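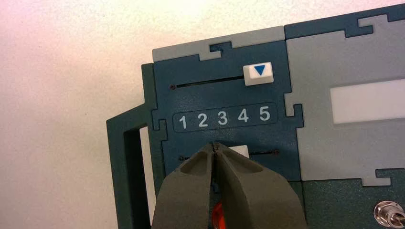
Interlocking panel sections with dark green side handle

Virwood Global Citizenship Kit
Classroom loan and purchase

The Virwood Global Citizenship Kit is a boxed set of teaching materials for secondary schools and youth programmes. It is published by the Wynne Foundation for Youth Education, a not-for-profit organisation, and supports students in learning how decisions are made between countries and how those decisions reach their own communities. The kit may be borrowed by member schools or purchased outright.

Each kit serves one class or youth group and contains enough material for seven units of work. Units may be taught in sequence over a term or selected individually to suit an existing programme in geography, civics, economics or English.

Contents

Teacher's guide, spiral bound, with unit plans and marking rubrics
155 source cards covering trade, migration, water, public health, food supply, media and human rights
Eight delegation folders for the Linditz Summit simulation
Laminated wall map
Voting paddles and name plates for delegations
Student workbook masters for photocopying
Carry case with shoulder strap

The Linditz Summit

The final unit is a simulated conference set in the imaginary river port of Linditz, where delegations must settle the terms of a shared water agreement. Every folder includes a country briefing, a set of priorities and a confidential letter of instruction from the delegation's home government. Students prepare an opening statement, negotiate in small groups and vote on a final text. The simulation can be run in a single day or divided across several lessons. Larger groups may place additional students in the press gallery, for which a separate briefing is included in the teacher's guide.

The Summit was written by Eckhard Oltmanns and revised by Siu-ming Kwok following classroom trials at Skukville Secondary College. The revised edition has shorter briefings, a glossary in plain language and a clearer procedure for amendments. Source cards from the first edition are numbered differently and should not be mixed with the current set.

Suitability

The materials are intended for students aged 12 to 18. Reading passages are supplied at two levels, marked by a coloured band along the top of each card. Schools enrolling students who are new to English may request the audio recordings at no charge. Large-print folders are available and should be requested on the order form.

Some source cards deal with conflict and displacement. These are listed at the front of the teacher's guide so that staff can review them before use.

Loan conditions

Member schools may borrow one kit at a time for the length of a school term. The Foundation pays outgoing freight and the borrowing school pays return freight. Contents must be checked against the inventory sheet on arrival and again before return, and missing items reported to the loans office. Lost source cards are replaced at cost. A kit that has been reserved by another school cannot be renewed.

Applications for the coming loan period close on 7th April. Applications received after that date will be placed on a waiting list in order of receipt. The following loan period opens in August.

Purchase

Kits may be purchased by schools, libraries, councils and community organisations. Replacement folders, map and card sets are sold separately. A written quotation will be issued on request and purchase orders are accepted from public institutions. Proceeds from sales are directed to the Wynne travel bursary, which assists students from rural and remote schools to attend the Foundation's annual youth forum.

Teacher training

An introductory session is offered online to all borrowing and purchasing schools. It covers the organisation of the units, assessment, and the role of the chair in the Linditz Summit. Sessions are led by Jummai Briggs, Manager of School Programmes. On-site training can be arranged for groups of schools.

Enquiries

Loans and reservations: Benjie Tan, Loans Officer
Purchases and quotations: Eleri Gough, Publications
Please include the school or organisation name and a delivery address with all correspondence.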